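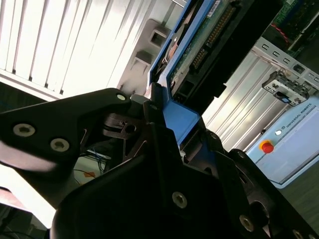
Workshop tips from the Killenham robotics club

Drive swap task: notes for new members

Teams doing the drive swap this term should read these before booking time on the arm. Most come from last year's group, with a few added by Mandla Adams after the October practice.

Grip the caddy, never the bare drive. The circuit board on the underside marks easily and the small parts on it can be knocked off.

Keep clear of the gold pins. If your grip point puts a finger near the connector, move it and teach the position again.

Start with a low gripping force and go up in small steps. Plastic caddies flex, and a bent one will jam in the bay even when the program is right.

Check the finger screws before each session. Use a proper hex key of the right size — the ball-ended ones in the Tunard box are worn and will round the heads.

Practise with the dead drives from the Brikgate tray. Working drives stay in the cupboard until your team has managed 18 clean insertions in a row.

Run at 3 per cent speed the first time you try a new path. Someone stands within reach of the emergency stop and does nothing else.

Tie cables back with hook-and-loop strips and leave enough slack for the wrist to turn. Cable ties have to be cut off every time somebody changes a lead.

Wipe finger pads with a dry lint-free cloth. No spray cleaners near the drives.

Save your program under the team name and write the version in the log book. Jacobs team lost a whole evening's work by saving over an old file.

Spare caddies are on the shelf by the sink. Put cracked ones in the repair tub — they can sometimes be glued.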